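Part-Time Sorter and Lister, Estate and Secondhand Jewelry
Sketovance Resale, Dekano Street workroom
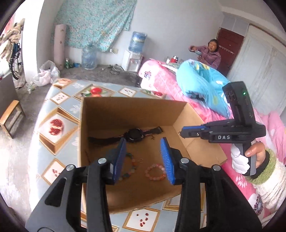 Watch, beaded bracelets and small gold-colored pieces in a cardboard box.

Sketovance Resale buys small accessories from house clearances and private sellers and sells them on through our shop and our website. We are looking for a part-time sorter and lister to join the workroom on Dekano Street. The job is 30 hours a week, spread over four or five days by agreement. It is a permanent position with a three-month trial period.

The last person in this job moved over to buying in March, and the rest of us have been covering the work between us. We would like someone to start as soon as they reasonably can.

What the work is

Accessories come to us in mixed lots. A lot may be a shoebox from one household or several cartons from a shop that has closed. You will open each lot, check it against the buying slip, and sort the contents into watches, bracelets, necklaces, rings, earrings and everything else. Single earrings go in the tray for singles and are held until the whole lot has been sorted.

After sorting, you will clean pieces that can be cleaned safely, look for damage, and set aside anything that needs a closer look by our buyer, Rostyslav Skoryk. He decides on precious metals and on any watch we may want to send out for service. You are not expected to value those yourself.

Everything else you will measure, photograph and list. A listing has a title, a short description, the measurements, a plain statement of condition and a price taken from our price sheet. Most sorters finish their first listings slowly and speed up after a few weeks. We sell almost 200 pieces in a normal week, and more before the holidays.

You will also restring simple beaded bracelets on elastic cord, change watch batteries, and replace jump rings and basic clasps. We will teach you all of this. If you already do beadwork or small repairs at home, tell us about it in your letter.

Two afternoons a week are spent packing orders. On those days the workroom closes to new lots at noon.

What we need from you

Good close-up eyesight, with or without glasses, and steady hands.
Clear written English. Listings are short, but buyers rely on them.
Comfort with a phone camera and a basic spreadsheet.
Ability to sit or stand at a bench for most of a shift and to carry a full carton up one flight of stairs. There is no elevator.
Honesty about mistakes. If a stone falls out while you are cleaning a ring, write it on the slip and carry on.

Experience in a thrift store, pawn shop, jewelry counter or repair bench is useful but not required. You do not need a degree. A nickel allergy can make this job hard, so please think about that before applying. Gloves are supplied, but some of the fine work is difficult to do in them.

Pay and conditions

Pay is $1,520 every two weeks before tax, with paid holidays and sick leave. Staff may buy from stock at cost, up to $100 a month, once a piece has been listed for a full week. Street parking is limited. The Acharya Avenue bus stops at the corner, and bicycles can be kept in the back hallway.

Shifts start at 8:30 or 10:00. We do not work Sundays. Please let us know in your letter if you can only do one of the two start times.

How to apply

Send a resume and a letter of no more than one page to Feng-yi Huang, workroom manager, at the Sketovance shop, or hand them in at the counter. Include one sample listing for any accessory you have at home. Use your own words and mention at least one flaw. A picture of the piece is welcome but we will mostly be reading the text.

Applications are open until the end of September 2026. People we want to meet will be asked to come in for a paid two-hour trial at the bench, sorting one small lot and writing up three pieces from it. Feng-yi will be there to answer questions, and Rostyslav will join for the last part. Everyone who comes in for a trial will get an answer by phone or email.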